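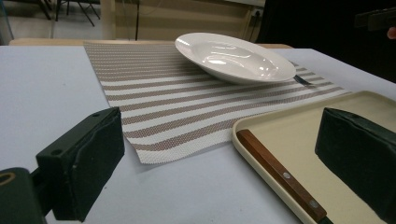 # Sheehan 813 Woven Vinyl Table Mat

Commercial-grade table mat for cafés, aged care dining rooms, staff canteens and serviced apartments. Woven from coated yarn on an open grid, heat-set and cut to size. Supplied by Nircombe Table & Linen to trade and retail customers in Australia.

The 813 replaces the earlier Sheehan 60, which had a bound edge. The bound edge held moisture under the stitching and was the most common cause of early retirement in commercial use. The current mat has a heat-sealed edge with no stitching. Existing stocks of the 60 are sold only as top-ups to customers who already hold them.

## Specification

| Property | Value |
|---|---|
| Yarn | PVC-coated polyester |
| Weave | Open plain weave |
| Edge | Heat-sealed, unbound |
| Continuous contact temperature | 70 °C maximum |
| Wash temperature | 60 °C maximum |
| Backing | None |
| Trade carton | 24 mats, single colour |
| Retail pack | Four mats, single colour |
| Standard shape | Rectangle |
| Other shapes | Round and wedge, to order |

Colours are dyed in the coating and run through its full thickness. Light surface scratching does not expose a different colour. Variation between production batches is within commercial tolerance but can be seen when mats from two batches are laid side by side. The batch code is printed on the carton end. Quote it when reordering.

## Colours

- Limestone
- Gum bark
- Charcoal
- River blue
- Oat and white stripe
- Charcoal and white stripe

Striped mats are cut from roll goods and the stripe position is not registered to the edge. The first and last stripe on a mat may be narrower than the rest. Customers who need matching edges across a long table should order from the Trivomum range, where the stripe is set on the loom to suit the finished size.

## Heat

The continuous contact limit of 70 °C applies to items left standing on the mat. Plated meals and filled soup bowls at normal service temperature are within the limit. Cast iron, baking trays, fondue burners and anything taken straight from an oven or cooktop are not. Use a trivet or a timber board.

Overheating shows first as a gloss patch where the coating has softened and flattened. The patch is permanent. It does not affect the strength of the mat but it will hold grease more readily than the surrounding weave.

Do not iron. Do not store on top of a bain-marie, coffee machine or plate warmer.

## Cleaning

**Between sittings.** Wipe both faces with a damp cloth and neutral detergent. The open weave lets fine crumbs through to the tabletop, so lift the mat and wipe underneath. Leaving grit between mat and table is the usual cause of dull marks on lacquered timber.

**Daily.** Rinse under a tap or hand shower, brush along the yarn with a soft nylon brush, and stand on edge in a rack until dry. Mats stacked damp will develop an odour.

**Machine washing.** Commercial glasswashers and dishwashers can be used where the wash and rinse can both be held at or below 60 °C. Many undercounter machines run a final rinse well above this and cannot be adjusted. Check the rinse setting before the first load. Lay mats flat on an open rack, one layer only.

**Stains.** Turmeric, beetroot and tomato oil should be treated the same day. Apply a paste of bicarbonate of soda and water, leave for ten minutes, brush and rinse. Diluted household bleach may be used on white and limestone mats only. Acetone, methylated spirits and citrus-based degreasers attack the coating and void the warranty.

## Flattening

Mats leave the warehouse flat but may take a curl if the carton has stood on end in a hot van. Lay the mats face down on a level surface under an even weight overnight. If the curl remains, soak in warm tap water for five minutes and repeat. Do not use a heat gun.

## Use on different surfaces

The 813 has no backing and relies on its own weight and the texture of the yarn for grip.

- **Laminate and sealed timber:** suitable without further treatment.
- **Glass and polished stone:** some movement is normal. Clear silicone dots are available in sheets (see Accessories).
- **Oiled or waxed timber:** allow the finish to cure fully before use. Plasticiser in the coating can mark a soft finish – particularly under a hot plate – and we do not recommend leaving mats in place overnight for the first month.
- **Tablecloths:** suitable. Wash the cloth separately.

For aged care settings where residents may pull on the mat to steady themselves, use the backed Gernano mat. The 813 is not a non-slip product and must not be specified as one.

## Accessories

| Item | Supplied as |
|---|---|
| Silicone grip dots | Sheet of 70 |
| Drying rack, stainless wire | Single, holds one carton of mats |
| Nylon weave brush | Single |
| Storage sleeve, canvas | Single, holds 24 mats |

Coasters and table runners are cut from the same roll goods and can be batch-matched if ordered at the same time as the mats.

## Ordering and lead times

Standard rectangles in stock colours are dispatched within two working days. Round and wedge shapes are cut after order confirmation and take three weeks. Cutting stops for annual maintenance in May, so orders for special shapes should be in by the end of April or allowed an extra fortnight.

Mixed-colour cartons are not available. Sample swatches are free to trade account holders, with a limit of one swatch per colour. Swatches are taken from current roll goods and carry the batch code on a tag.

Cut-to-shape mats are not returnable unless faulty. Unopened cartons of standard mats can be returned for credit less freight.

## Warranty

Two years in domestic use and one year in commercial use, covering separation of the coating from the yarn and failure of the sealed edge. Colour change under outdoor use is excluded. Cutting or trimming a mat after delivery breaks the edge seal and ends the warranty on that mat.

A warranty claim needs the batch code, the invoice number and a clear photo of both faces of the mat.

## Contacts

Trade accounts and samples: Bronwyn Rutherford
Technical enquiries and special shapes: Olanrewaju Aliyu

Phones are answered from 8.30 am to 4.30 pm. Orders received after 2 pm are processed the next working day.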